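事後計数調査

事後計数調査（じごけいすうちょうさ）は、人口センサスの実査が終わった後に、一部の地域を抽出して独立に行う標本調査である。事後調査、検証調査とも呼ばれ、英語の post-enumeration survey の頭文字から PES と略される。センサスで数えられなかった人（脱漏）と、誤って数えられた人（重複、誤計上）の規模を推定し、公表人口の正確さを評価するために用いられる。

目次
概要
歴史
方法
　標本設計
　実査
　照合
　推定
誤差と限界
結果の利用
フォルニツサイドの事例
関連項目

概要

人口センサスは全数調査として設計されるが、全員を一度ずつ正しく数えることは難しい。住居が見落とされる場合、住居は把握されても世帯員の一部が調査票に書かれない場合、転居や別居のために複数の場所で数えられる場合などがある。脱漏から誤計上を差し引いたものを純脱漏といい、純脱漏を真の人口の推定値で割ったものを純脱漏率という。誤計上が脱漏を上回れば純脱漏率は負の値となり、この状態は過大計上と呼ばれる。

純脱漏が小さくても、脱漏と誤計上がともに大きく、全体として打ち消し合っていることがある。このため多くの報告書では、純脱漏のほかに脱漏と誤計上の総量も併記される。前者は総人口の水準を、後者は実査の質を見るための指標とされる。

センサスの評価には、出生・死亡・移動の記録から期待される人口を組み立てる人口学的分析もある。人口学的分析は全国の年齢別・男女別の数値に強く、小さな地域の評価には向かない。事後計数調査は個々の人の記録を突き合わせるため、地域や住居の種類ごとに誤差の内訳を調べることができる。両者は互いの結果を確かめる目的で併用されることが多い。

調査内容の正確さ、すなわち年齢、配偶関係、就業状態などの回答がどの程度一致するかを確かめる調査は内容誤差調査といい、数え漏れを扱う被覆誤差調査と区別される。事後計数調査は両方を兼ねる場合があるが、質問が長くなると協力率が下がるため、被覆誤差に絞る設計もある。

歴史

センサスの数え漏れは近代的なセンサスの初期から知られていたが、その量を標本調査で測る試みが広がったのは、確率標本の理論が公的統計に取り入れられた20世紀半ば以降である。初期の調査では、熟練した調査員が同じ区域を訪ね直し、より正確な名簿を作ることが目標とされた。この考え方では再調査の結果が正解とみなされる。

しかし、最初の調査で見つからなかった人は再調査でも見つかりにくく、再調査の名簿にも漏れが残る。そこで、二つの名簿をどちらも不完全なものとして扱い、重なりの程度から全体の大きさを推定する方法が採用されるようになった。この方法は野生動物の個体数を調べる標識再捕獲法と同じ原理に基づいており、人口の分野では二重体系推定と呼ばれる。

その後、記録の照合は手作業から計算機による処理に移った。住民登録や税、医療などの行政記録が整備された国では、訪問による調査の一部または全部を行政記録との照合に置き換える例もある。

方法

標本設計

標本は通常、センサスの調査区、またはそれに準じた小地域を単位として抽出される。抽出された区域ではすべての住居を調べる集落抽出が基本となる。個々の世帯を名簿から選ぶ方法では、名簿に載っていない住居を発見できないためである。

層は、都市部と農村部の別、住居の種類、前回の脱漏率などによって設けられる。脱漏が多いと予想される層には標本を厚く割り当てる。学生寮、病院、福祉施設、矯正施設などの集団施設は入れ替わりが激しく、照合が難しいことから、対象外とされることが多い。路上生活者や船上の居住者も同様に除かれるのが一般的である。

実査

実査で最も重視されるのは独立性である。センサスの名簿や地図を事後計数調査の調査員に渡さないこと、同じ調査員に同じ区域を担当させないこと、標本区域がどこであるかをセンサスの実施部門に知らせないことなどが原則とされる。標本区域が事前に漏れると、その区域だけセンサスの実査が丁寧に行われ、脱漏が過小に推定されるおそれがある。

調査の時期は、センサスの回収と督促がひととおり終わった後に置かれる。間隔が短すぎると両方の実査が重なり、調査員や回答者が混乱する。間隔が長すぎると転居や死亡が増え、調査期日にどこに住んでいたかという記憶もあいまいになる。

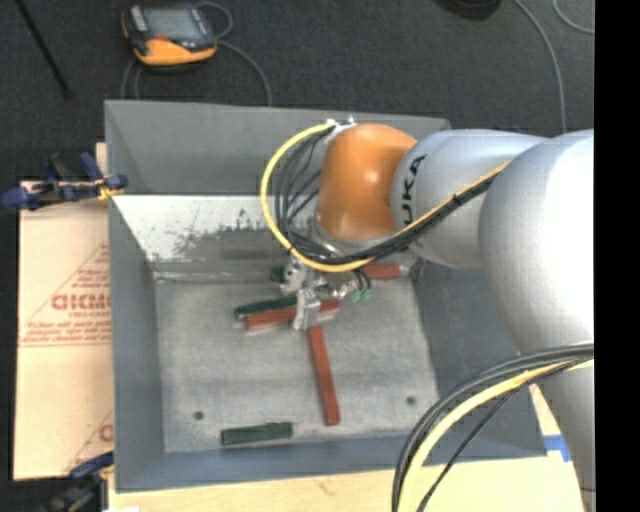 転居者の扱いには、主に三つの方式がある。第一は、センサスの調査期日にその住居に住んでいた人をすべて再現する方式で、転出した人については残った家族や近隣の人から聞き取る。第二は、事後計数調査の時点で住んでいる人を調べ、転入者には調査期日の住所を尋ねて、その住所の記録を探す方式である。第三は両者を組み合わせ、転入者の数を転出者の数の代わりに使いながら、照合率は転出者から求める方式をいう。どの方式をとるかによって、質問文の構成と照合の作業量が大きく変わる。

質問では、調査期日の夜にいた場所に加え、ほかに滞在する住居があるか、単身赴任や就学で離れて暮らす家族がいるかなどを尋ねる。乳幼児、一時的に身を寄せている親族、同居人は調査票から抜けやすく、調査員が口頭で確認する項目に含められる。

照合

照合は、事後計数調査で得られた人がセンサスに記録されているかどうかを判定する作業である。氏名、性別、生年月日、続柄、住所などが手がかりとなる。まず計算機で一致の度合いを点数化し、点数の高い組を一致、低い組を不一致とする。その中間に残った組は照合員が原票を見て判断し、それでも決まらないものは再訪問に回される。

氏名の表記の揺れ、通称の使用、生年月日の誤記は、本来一致するはずの組を不一致にする原因となる。不一致はそのまま脱漏として推定に入るため、照合の誤りは結果に直接響く。多くの調査では、照合員の判断を別の照合員が検査する手順を設けている。

標本区域内で見つからない場合、隣接する区域まで検索の範囲を広げることがある。センサスの際に住居が隣の区域に誤って割り当てられている場合があるからである。検索範囲は、脱漏の判定と誤計上の判定で同じにしておく必要がある。範囲が食い違うと、純脱漏の推定に偏りが生じる。

誤計上の測定には、標本区域のセンサス記録から取り出した別の標本を用いる。事後計数調査で得られた人の標本をP標本、センサス記録の標本をE標本という。E標本に含まれる記録のうち、重複、調査期日後の出生、調査期日前の死亡、実在の確認できない人物、別の場所で数えられるべきであった人などが誤計上に分類される。

推定

二重体系推定では、正しいセンサス記録の数に事後計数調査の人口を掛け、両方に含まれる人の数で割って真の人口を求める。例えば、ある区域で正しいセンサス記録が100人、事後計数調査で把握された人が60人、両方に含まれる人も60人であれば、推定人口は100人となり、脱漏はないと推定される。両方に含まれる人が60人を下回ると、その分だけ推定人口は100人より大きくなる。

この推定は、次の仮定に依存する。

・二つの調査が互いに独立であること
・少なくとも一方の調査で、把握される確率が対象の人々の間で等しいこと
・調査期日から照合までの間、対象となる人口の範囲が変わらないこと
・照合に誤りがないこと

把握される確率は年齢や住居の種類によって異なるので、実際には性質の似た人々をまとめた事後層を作り、層ごとに推定したうえで合算する。層を細かくすると等確率の仮定は満たされやすくなるが、標本が小さくなって推定値が不安定になる。近年は事後層の代わりにロジスティック回帰を用い、個人ごとに把握確率を推定する方法もとられている。

標準誤差は、区域を単位とする集落抽出であることを考慮して、ジャックナイフ法などの再標本法で計算される。

誤差と限界

事後計数調査に固有の問題として、相関による偏りがある。センサスに応じなかった人は事後計数調査にも応じにくく、両方の調査から漏れる人が仮定より多くなる。この場合、真の人口は過小に推定される。若い成人男性で偏りが大きいとされ、人口学的分析から得た男女比を使って補正する方法が提案されている。

逆に、センサスで訪問を受けた世帯が二度目の訪問を煩わしく思い、事後計数調査への協力を拒むこともある。この場合には両方に含まれる人が少なくなり、真の人口が過大に推定される方向に働く。

標本規模の制約も大きい。費用の面から、市町村など小さな地域の値を直接推定できるだけの標本を確保することはまれである。小地域の値は、事後層ごとの補正係数をその地域の人口構成に当てはめて合成的に求められるが、同じ層に属する人の脱漏率がどの地域でも等しいという仮定を伴う。

結果の利用

結果の使い方は国によって異なる。センサスの公表値はそのままとし、評価報告書として脱漏率を示すにとどめる国、公表値は変えずに推計人口の基準だけを補正する国、センサス人口そのものを補正して公表する国がある。議席配分や交付金の算定に人口が使われる場合、補正するかどうかは法律上、政治上の争点となりやすい。補正を支持する立場は、脱漏が特定の集団や地域に偏る以上、未補正の数値は公平を欠くと主張する。反対する立場は、推定の仮定や標本誤差を問題にし、方法の選択に恣意が入り込む余地があるとする。

実施面では、次回センサスの計画にも用いられる。脱漏の多かった住居の種類や世帯の型が分かれば、住所名簿の点検、調査員の配置、広報の重点を見直すことができる。

フォルニツサイドの事例

フォルニツサイド（Fornitside）では、8月を調査期日とするセンサスの後、標本区域を6つ選んで小規模な事後計数調査が行われた。設計はマインラート・チュルヒャー（Meinrad Zürcher）、実査の監督はサオダ・パサリブ（Saodah Pasaribu）が担当した。8月は季節労働による出入りが多く、調査期日の常住者を後から再現することが難しかったため、転居者については前述の第二の方式が採用された。

照合では、集合住宅の部屋番号が二つの調査で異なる形式で記録されていたことが問題となった。リース・ンガタ（Rhys Ngata）による検討では、当初不一致とされた組の多くが住所の表記の違いによるものであり、標本区域のうち2つでは照合を全面的にやり直している。再照合後も、間貸しをしている住居の同居人と乳児に脱漏が目立った。

ヴァルトラウト・リードル（Waltraud Riedl）は、この調査が標本区域の少なさから脱漏率の推定には適さないと批判し、結果は実査手順の点検に限って用いるべきだとした。公表人口の補正は行われず、次のセンサスに向けて部屋番号の記入様式が統一された。

関連項目

人口センサス
二重体系推定
標識再捕獲法
人口学的分析
記録照合
調査区
非標本誤差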